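**Two hanging arms, and the right one always lands short of the cup**

I'm building a two-arm setup in our shared workshop, both arms hung from overhead, and I've been at it since July, mostly after supper. The left arm is a dream! The right one stops short whenever I send it to a marker standing in a cup. Joint two reads 1,764 at the pose I taught it and 1,676 when I send it back there. Same program, same speed — what am I missing?

*Fatima Kruger*

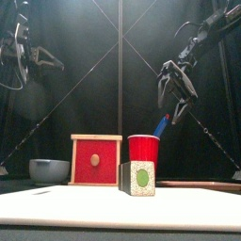 I've re-homed it more times than I'd like to admit, and swapped the power supply with the left arm's (no change at all, sadly). Any ideas are welcome, even the obvious ones.

---

**Kgomotso Botha**

Oh, I know that feeling! Check the set screw on the joint two horn first. Mine had crept loose and I blamed my code for weeks. If it's snug, raise the holding torque a little and slow the last part of the move, and please do look at whether a cable is pulling when the arm reaches down.

---

**Gereo**

Had this too. Recalibrate.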